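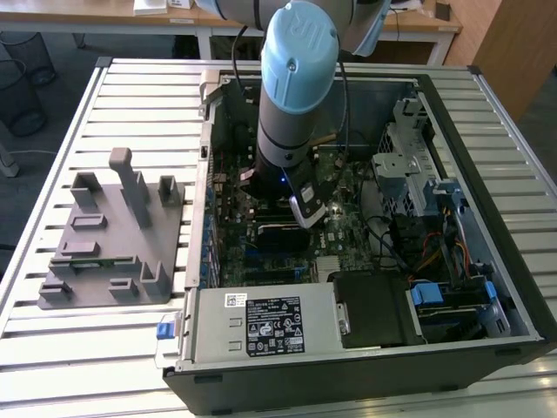 An open Dell desktop, side panel off.

Week 5 – Buying used office gear without getting burned

Hi all, Helju Mockus again. I typed these up from my own scribbles, so forgive the jumps. We left off at depreciation, and I promised you the fun part, which is what an old computer is worth to somebody who isn't you.

Start with book value. My running story is Stokano, the little print shop from the workbook. They paid 2668 for a batch of office equipment and wrote it down every year until the books said 401. So is 401 the price? No! The books only know what was paid and how many years went by. A buyer cares what the same thing costs down the street this week.

So we have three numbers to keep apart: book value, market value and scrap value. I mixed up the first two for years (my old boss at Pluvau was very patient with me). Scrap is your floor. If the offers come in under it, sell by weight and go home.

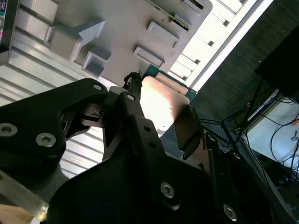

Who knows what?

Now the lemons problem. The seller has lived with the machine and the buyer gets a quick look, so the buyer assumes the worst and bids low. Then the sellers with good machines get annoyed and keep them, and the average gets worse – you can see where this goes. Warranties help, and so does a seller with a name to protect. Stisurura gives 25 days to return anything, and people pay extra for it. Think about what that return window tells you about the stock.

Auction fees come next week. Please read the Baranauskienė chapter first, at least up to the table on reserve prices. It's dry, but the table is great.

For your homework, pick one thing you own and write down all three values for it, with a line each on how you got there. Guesses are fine if you say they're guesses. Half a page is plenty, and yes, you can use your car.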